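Subject: Re: [stistis-build] Cup from rack to tray, calibration question
List: stistis-build
Date: June

> Which part do you calibrate first, the rack or the tray? And does
> Clilix keep the offsets after a restart? With mine I must teach
> everything again each morning.

Hello all,

I calibrate the rack first. The offsets stay after a restart if you save them in the profile and not only in the session. In my profile the rack has number 567.
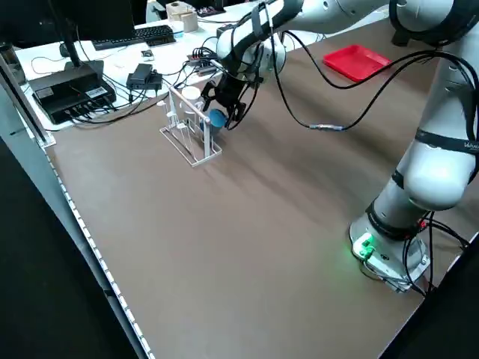

The cup rack was the difficult part for us in the shared workshop. Its rods are thin, and our depth readings jump between rod and table. So I teach the height by hand with a cup in place. A white cup upside down on one of the upright prongs is good for this, and the blue cup I use for the approach from the side. Please keep the speed low, I use 2 percent.

My order is now the following:

1. Rack. Teach the height, then the approach. Do not move the rack afterwards, also not for cleaning.

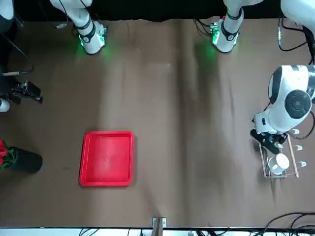
2. Tray. Teach the corners with the gripper open. The red one reflects the ceiling light, so I set the exposure to 3,000 and leave it there.

3. Save, restart Clilix, and run one cycle without a cup.

The view from the wrist is what I compare with the saved one before each run.

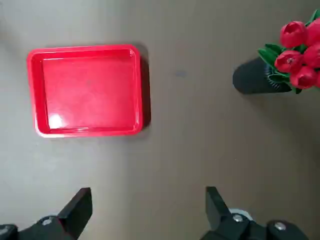 Wrist view, gripper open, tray at upper left.

Has anybody tried the Drerkix finger pads on a cup handle? I would be glad to hear it before I order.

Regards from the workshop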